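# superficies-interiores

Inventario y vocabulario controlado de acabados de superficie en mobiliario de trabajo: mesas, bancos, encimeras y tableros auxiliares. El repositorio contiene las fichas en CSV, el vocabulario en YAML y los scripts de validación. La versión publicada lleva fecha del jueves, 7 de junio de 2018 y sustituye a la entrega de marzo.

## Contenido

| Ruta | Descripción |
|---|---|
| `fichas/` | Un CSV por emplazamiento, codificado en UTF-8 sin BOM |
| `vocabulario/terminos.yml` | Términos admitidos, sinónimos y términos retirados |
| `vocabulario/equivalencias.csv` | Correspondencia con el vocabulario anterior |
| `scripts/validar.py` | Comprobación de tipos, claves y valores |
| `scripts/fusionar.py` | Genera `salida/inventario.csv` a partir de las fichas |
| `CAMBIOS.md` | Historial de modificaciones |

El inventario fusionado tiene 102 registros. Los emplazamientos son Londetti, Robles y Plastdale. Las fichas de Robles se transcribieron de partes en papel y conservan la grafía original en el campo `nota_origen`.

## Requisitos

Python 3.5 o superior y `PyYAML`. No hay más dependencias. Con Python 2 los scripts fallan al leer las tildes del vocabulario y no está previsto corregirlo.

```
pip install pyyaml
python scripts/validar.py fichas/
python scripts/fusionar.py fichas/ salida/inventario.csv
```

`validar.py` devuelve código 0 si no hay errores y 1 en caso contrario. Los avisos no modifican el código de salida salvo que se pase `--estricto`.

## Esquema de la ficha

| Campo | Tipo | Obligatorio | Observaciones |
|---|---|---|---|
| `id` | texto | sí | Prefijo de emplazamiento y número correlativo |
| `emplazamiento` | texto | sí | Valor de la lista cerrada |
| `tipo_mueble` | término | sí | `mesa`, `banco`, `encimera`, `auxiliar` |
| `soporte` | término | no | Material base, si consta en documentación |
| `acabado` | término | sí | `indeterminado` es valor válido |
| `tono` | término | sí | Tono dominante a la vista |
| `danos` | lista | no | Separados por punto y coma |
| `extension` | entero | no | Escala ordinal, véase más abajo |
| `uso` | término | no | `diario`, `ocasional`, `fuera_de_uso` |
| `nota_origen` | texto | no | Transcripción literal |

El separador de columnas es la coma. Los campos con comas internas van entre comillas dobles. Las fichas exportadas desde Stivureo usan punto y coma como separador de columnas, lo que choca con el separador interno de `danos`; hay que convertirlas antes con `--origen stivureo`.

### Soporte y acabado

Son campos independientes. `soporte` solo se rellena con factura, etiqueta de fabricante o parte de montaje. La inspección visual no es fuente admisible: un revestimiento de aspecto pétreo puede estar aplicado sobre casi cualquier base. Si no hay documento, el campo se deja vacío. No se escribe `desconocido` ni `n/d`.

`acabado` sí admite inspección visual, con los términos `aspecto_petreo`, `aspecto_enlucido`, `pintado`, `barnizado`, `laminado` e `indeterminado`. Los dos primeros describen apariencia y no implican composición.

### Daños

Términos vigentes:

- `mancha`: cambio localizado de color sin pérdida de material apreciable.
- `tiznado`: marca difusa, de borde impreciso.
- `aranazo`: surco lineal fino.
- `desconchado`: falta de la capa superficial en un área delimitada.
- `picadura`: falta puntual de pequeño tamaño.
- `abombamiento`: deformación hacia fuera del plano.
- `canto_abierto`: separación del remate perimetral.

`desgaste` se retiró en esta versión. Se aplicaba a manchas, a arañazos y a pérdidas de capa sin distinción y hacía inútil cualquier consulta por tipo. Las fichas antiguas que lo usan se han revisado una a una; las que no permitían decidir han quedado con `danos` vacío y el término original en `nota_origen`.

`desconchado` y `picadura` se diferencian por el contorno. Si puede dibujarse un perímetro a la escala del mueble completo, es `desconchado`. Las motas claras sueltas no se registran como `picadura` mientras no se compruebe al tacto que hay falta de material, puesto que también pueden ser residuo depositado.

### Escala de extensión

| Valor | Criterio |
|---|---|
| 0 | Sin daños registrados |
| 1 | Daños en una sola zona del tablero |
| 2 | Daños en varias zonas, con superficie intacta predominante |
| 3 | Daños repartidos por todo el tablero |

La escala es ordinal. No deben calcularse medias. Los valores se asignan al tablero completo, incluidas las zonas tapadas por objetos si se han podido despejar.

## Procedimiento de toma de datos

1. Asignar `id` antes de empezar la inspección.
2. Retirar lo que pueda moverse sin desconexión.
3. Anotar tono y acabado con luz general encendida.
4. Repetir la anotación de daños con luz rasante.
5. Registrar la ficha el mismo día.

No se limpia el tablero antes del paso 4. En Plastdale se limpió previamente y los términos `mancha` y `tiznado` están infrarrepresentados en ese emplazamiento.

## Tonos claros con varios daños

En tableros beige de aspecto pétreo o enlucido coinciden con frecuencia manchas pardas o grisáceas, arañazos finos y zonas blancas donde el revestimiento parece haberse desprendido. Se registran todos los términos aplicables, sin jerarquía. El orden dentro de `danos` no es significativo y `fusionar.py` lo normaliza alfabéticamente.

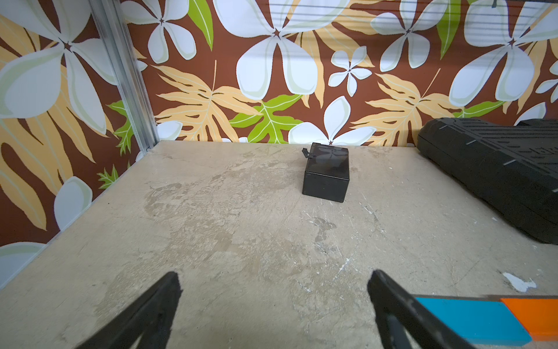

Según el comentario de Stivureo a la versión de marzo, la regla de no jerarquizar complica los informes de reposición, porque un desconchado obliga a intervenir y un tiznado no; pedía un campo `dano_principal`. La propuesta no se ha incorporado. El dato puede derivarse en el informe con una tabla de prioridades propia, y fijarlo en la ficha supondría mezclar observación y decisión de mantenimiento.

## Limitaciones conocidas

- Cada ficha procede de una sola inspección. No hay medida de concordancia entre inspectores.
- `tono` no se ha calibrado con carta de color. `beige`, `crema` y `arena` se solapan y conviene agruparlos en el análisis.
- El campo `uso` falta en casi todas las fichas de Robles.
- No se registran dimensiones del tablero.
- El inventario no sirve para estimar vida útil: no consta la fecha de instalación.

## Cambios respecto a la entrega de marzo

- Retirado `desgaste`.
- Añadido `aspecto_enlucido`, antes incluido en `aspecto_petreo`.
- `extension` pasa de texto a entero.
- Corregidos 2 identificadores duplicados en Londetti.
- `validar.py` rechaza espacios al final de los términos.

## Licencia

Datos y vocabulario bajo CC BY 4.0. Scripts bajo licencia MIT. Las correcciones se envían como incidencia, indicando `id`, campo, valor actual y valor propuesto.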